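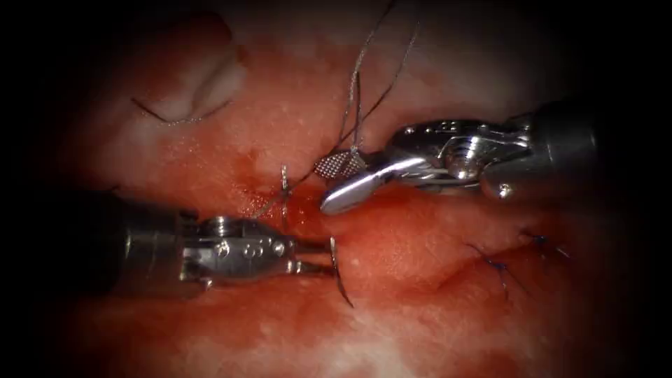

Malla y puntos en la operación de mi madre: ¿por qué las dos cosas?

Publicado por Melina Vasilakis en Salud y recuperación
932 visitas

Hola a todos, y gracias de antemano por la paciencia, que ya sé que me enrollo. A mi madre, que tiene 70 años y una energía que ya quisiera yo, le van a reparar una hernia en diciembre. El cirujano nos explicó que sería por dentro, con incisiones pequeñas, y que le pondría una malla. Hasta ahí, todo bien. Pero luego habló también de coser, y salimos de la consulta las dos asintiendo como si lo hubiéramos entendido todo (ya en el coche nos miramos y no habíamos entendido casi nada).

En la imagen que he puesto arriba se ve justo eso: una aguja curva muy fina sujeta por unas pinzas, y un trocito de malla gris junto al otro instrumento. Yo pensaba que la malla se ponía en lugar de los puntos. ¿Para qué sirve cada cosa? ¿Y por qué la aguja es curva? Mi madre ha cosido toda la vida y lo primero que me dijo fue que con eso no se puede dar una puntada derecha.

Un abrazo y perdonad el rollo.

Haris Berisha
Hola, Melina. Trabajé muchos años como enfermero de quirófano y esta duda me la han planteado muchísimas familias, así que tranquila, que es de lo más normal. Piensa en un pantalón con la rodilla rota: puedes juntar los bordes con hilo, puedes poner un remiendo por dentro, o puedes hacer las dos cosas. La malla hace de remiendo y refuerza la zona débil, y con el tiempo el propio tejido va creciendo entre los huequecitos de la trama. Los puntos pueden servir para cerrar el defecto, para que la malla no se mueva mientras eso ocurre, o para ambas cosas. Según el caso también se fija con grapas o con adhesivo, y hay mallas que se colocan sin fijar.

Lo de la aguja curva tiene su explicación. Tu madre cose una tela que puede levantar y pasar por los dos lados, pero dentro del cuerpo solo se llega desde uno. Con la curva, se gira la muñeca y la punta entra y vuelve a salir por el mismo lado. Dile que es parecido a las agujas de tapicero, seguro que las conoce.

Qué tipo de malla y cómo la fijan lo decide el cirujano según el tamaño y el sitio de la hernia. Apuntad las preguntas en un papel antes de la próxima visita y pedidle que os haga un dibujo, que la mayoría lo hace encantada. ¡Mucho ánimo a tu madre!

Lai-ching Tang
A mi suegro le pusieron malla y muy bien. Eso sí, que no coja peso hasta que se lo digan, que él quiso mover unas macetas y se llevó una buena bronca.

Pak-hei Su
No sé nada de puntos, pero preguntad si tiene que dejar alguna medicación antes, sobre todo si toma algo para la circulación. Que no la deje por su cuenta, eso lo tiene que decir el médico. Y ropa holgada para la vuelta a casa, nada de cinturones.

Melina Vasilakis
¡Mil gracias a los tres! Le he leído lo del tapicero y se ha quedado mucho más conforme. Toma una pastilla para la tensión, así que también lo apunto para preguntarlo.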